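Folding, with an audience

I own one good shirt and I iron it in April, so I was possibly the wrong person to send to an open day about laundry. Windside had the doors open on 01/04/2023, a date they swore was a coincidence, and 200 of us filed past a pen of robot arms working through the washing.

My group of 16 got the red T-shirt. It was laid out flat on a marble-patterned tabletop with an arm on either side, and we fell as quiet as a crowd at the lawn bowls.

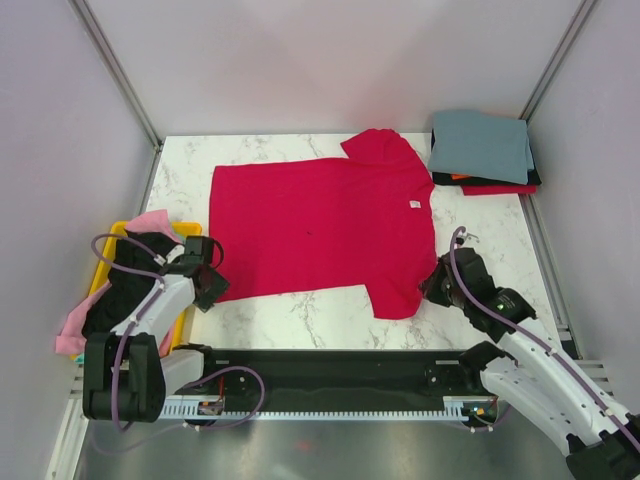
The red tee, with the finished pile up the back and the rest of the wash in the yellow bin.

I'd expected whirring. What I got was my mum's technique, performed by two black grippers with purple cables looped over them. The bloke beside me offered it his doona cover – no takers.

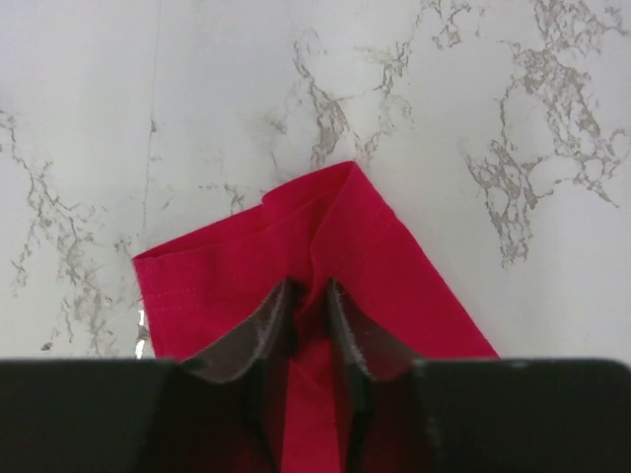 Words and photos by the author
Resident sceptic, Clerside blog

Up close you see what the gripper has to deal with: layers, creases, a couple of rows of stitching, a bit of fuzz along one edge. I've given up on shirts over less.

The sausage sizzle was very good. I went back for seconds and missed the talk on socks.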